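Kutimstead Makers' Co-operative: brand identity and packaging
Progress report to the Clalside Enterprise Fund
24 Aug 2025

## Purpose of this report

This report covers the second stage of the work supported by the Fund. It sets out what has been completed since the last report, what remains to be done, and two matters on which the Fund's agreement is requested. It has been prepared by Erick Ogola of Bernell, the design studio appointed by the co-operative.

## Work completed

The name and the written statement of purpose were agreed by the members in July. Members had been divided between keeping the full title on all goods and adopting a shorter trading name. The shorter form, Kutimstead, will now appear on packaging and shop signs, and the full title will be kept for invoices, contracts and the annual return.

A single letter style has been drawn for the name. It has been tested in one colour at small sizes, as several members mark their goods with a hand stamp or a hot iron and cannot print fine lines. Two letters filled in when stamped and have been redrawn. The revised drawings were sent to members for trial, and replies have been received from all but the two textile workshops.

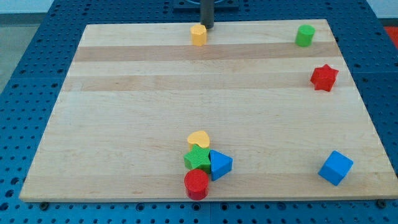

The colour range has taken longer than planned. The first proposal used strong colours over the whole surface of each carton, and members felt that their goods looked less well against it. The second proposal keeps colour to small areas and leaves the greater part of each pack plain. The balance sought is much like that of the small coloured blocks on the pale wooden board, where the grain remains visible and the darker bands still have a place. Members have accepted this in principle. Final ink references will be settled once the printer has supplied proofs on uncoated card.

## Packaging

Nyanda, the carton supplier, has provided samples in 2 weights of card. The lighter card creased at the corners when packed with turned goods and has been set aside for textiles only. The heavier card will be used for all other lines. The range has been reduced to 10 carton sizes, which members may order together so as to reach the supplier's minimum quantity.

A paper band carrying the name of the individual maker will be fitted round each carton. The bands can be printed in runs of 40.

## Spending

Design fees to date are within the sum approved. Sampling costs have exceeded their budget line by 20 per cent, owing to the additional round of card tests. The excess has been met from the amount set aside for photography, which will now be carried out in one session.

## Matters for agreement

1. That the transfer from photography to sampling be approved.
2. That the date for delivery of the printed guidelines be moved back by 2 weeks, to allow the ink proofs to be included.

## Next stage

Subject to the above, Bernell will issue the draft guidelines to members for comment, and Nyanda will begin the first carton run once the proofs are signed. Replies from the textile workshops will be reported separately.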